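Skevow Repair and Reuse Circle
Minutes of the regular meeting, Jun 25, 2022

Minutes from May were read and approved with one correction: the spare extension cords went to Nepia, not to Peltska. They're very grateful over there and want more if we find any.

1. Hair dryer drive

What a haul! We asked for 46 dryers for the Zellix swap day and people kept bringing them after the sign-up sheet was full. A big thank-you to everyone who dug through their bathroom cabinets. The goal for the next round is up to 100, and the feeling in the room was that we can get there if the flyers go out early.

Sorting is going well. Each dryer gets a look at the cord, the plug and the nozzle before anything else happens to it. Anything with a cracked plug goes in the parts bin and does not get switched on, period. We agreed to keep the cord rule from last time: looped loosely, never wound tight around the handle. Tight winding is hard on the cord right where it goes into the handle, and that's the spot we end up fixing most.

2. The sorting table

Everybody loves the orange lily walls. There was a motion to leave them exactly as they are, and it passed before the person making it had finished talking. The long mesh basket at the back stays as the home for small electrical bits, and the orange toolbox keeps its place in the back right corner.

The white specks on the tabletop came up again. We'll try warm soapy water and a plastic scraper first, on a small patch, and leave the sandpaper alone until we know how that went. The wood grain is lovely and worth the elbow grease.

Pictures of the table: 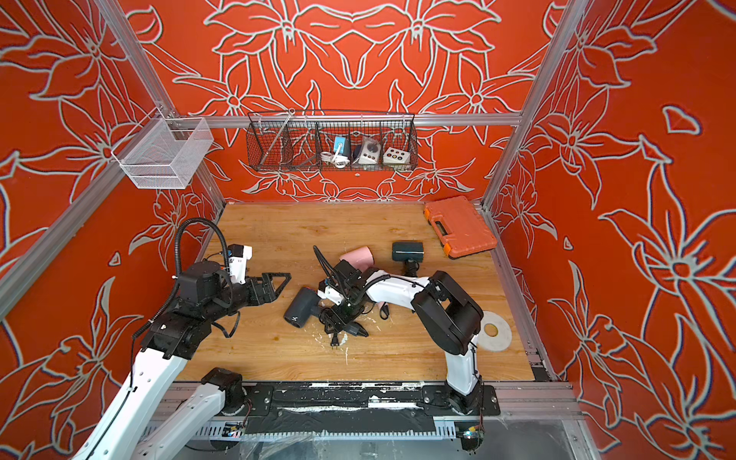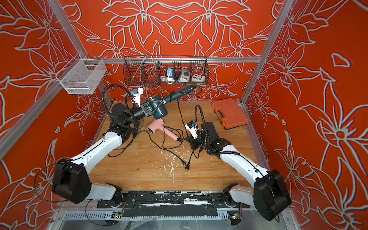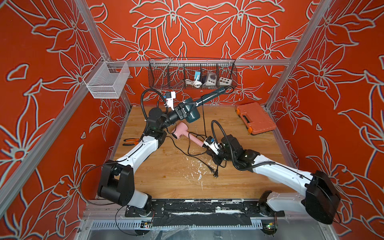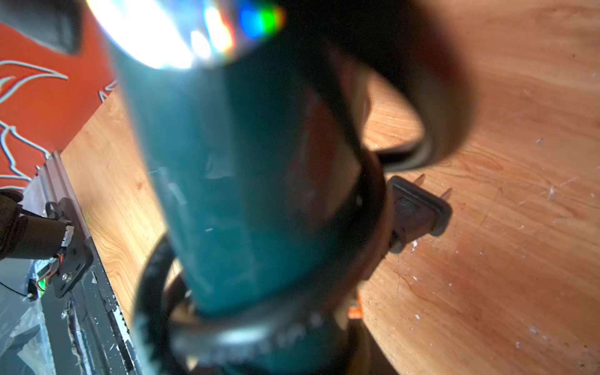
Tín Tạ would like us to stop laying cords across the middle of the table altogether and put up 2 hooks on the side, one for dryers waiting to be checked and one for dryers that have passed. It was pointed out that a dryer hung by its cord is worse off than one lying down. Tín agreed and changed the idea to hooks for the hanging loops only, the little ones on the end of the handle, with the cord gathered separately in a soft tie. Much better, and everyone got quite excited about the soft ties. Fabric scraps from the sewing corner will do nicely. Motion carried.

A second thought from Tín: dryers without a hanging loop could stand in a deep tray. We have trays. Somebody needs to wash them.

3. Labels

Paper tags fall off, we've all seen it. The new plan is a strip of cloth tape near the plug end with the date checked and the initials of whoever checked it. Please write clearly. Three different people in this group have initials that look like a squashed bug.

Colors for the tape: green for ready to go, yellow for "works but something's missing" (a nozzle, usually), and plain white for parts only. The question of whether red should be used for anything was discussed at some length and put off.

4. Nozzles and diffusers

We have far more dryers than nozzles, and hardly any of the loose nozzles fit the dryers we've got. Peltska has offered us their odds-and-ends box to go through, which is wonderful news. Bring a dryer along when you go so you can try things on the spot. Measuring with string was tried last month and didn't get us far.

5. Money

The jar covered cloth tape, 2 new screwdrivers and the cookies. Nothing owed.

6. Other business

The sewing corner asks that scissors marked FABRIC not be used on tape. This was said twice.

Nepia would like a short talk on cord safety for their families' evening. Several hands went up, hooray. A sheet is on the door.

Next meeting at the usual time. Agenda items so far: red tape, the tray washing, and how the scraper test went.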